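Skirora Bench - Two-Arm Sorting Station

Product overview

The Skirora Bench is a work station for sorting and placing small loose parts. It was made for shops that do a lot of short runs, where a full conveyor line costs too much and takes up too much floor. Drestia builds the station to order and sets it up on site.

Most buyers come to us with the same problem. One or two people on each shift spend hours picking small pieces off a table and putting them where they belong. The work is slow on the wrists and hard to staff. The Bench takes over the picking. The people stay, and their day changes. 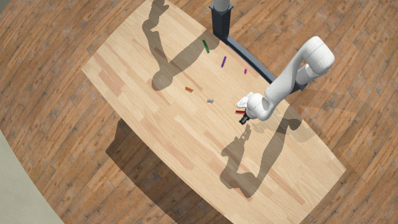
Changeover is the part customers ask about most. Parts don't have to be lined up or put in trays before a job starts. An operator can set them down at different angles and with gaps between them, the way the green, purple and orange pieces lie on the table, and start the job from there. Mixed colors and mixed lengths can go in the same batch. A new part needs to be taught once, and the station keeps up to 372 parts in memory.

What changes for the operator

Before the station goes in, we ask for a list of who does what at the sorting table. After it goes in, the list usually looks like this:

Loading and batch start - operator
Picking and placing - station
Checking rejects - operator
Teaching new parts - operator or lead
Cleaning and gripper check - operator, start of shift

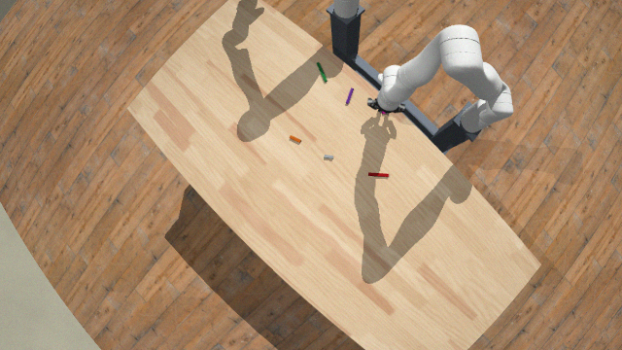
The reject check is the job that grows. Operators who used to look at each piece for a second now have time to look at the odd ones properly, and they write up what they find. Plan for this. Give them a place to sit, good light and a screen they can read. Shops that skip this step tend to call us in the first month.

Training takes 2 days. The first covers daily use and safe stopping. The second covers teaching parts with the Vlad software, which runs on an ordinary office computer. No programming is needed. We train up to 16 people per site in one visit, and we ask that every shift sends someone. 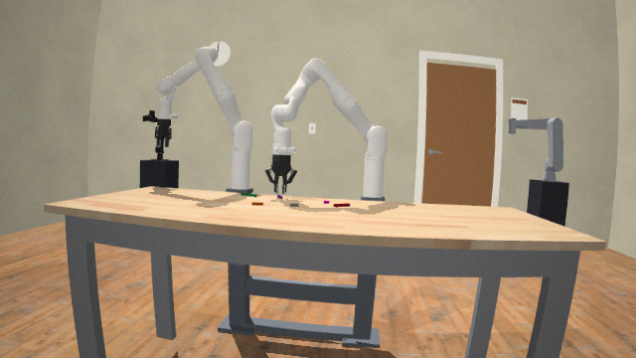 Indska wrote to us that the hardest part was the schedule, and that the machine itself gave them little trouble. Their night shift had always been built on how fast people could sort, so breaks and handovers had to be worked out again. They also said they should have brought the operators in before the order was placed, and would do it that way next time.

We now hold a planning call with the floor staff before any order is final. It is included in the price.

Ordering

Item number: 123
Includes: both arms, grippers, Vlad license, setup and training
Options: second gripper set, extra training visit
Lead time: on request - orders for June setup are open now

Page updated December 2025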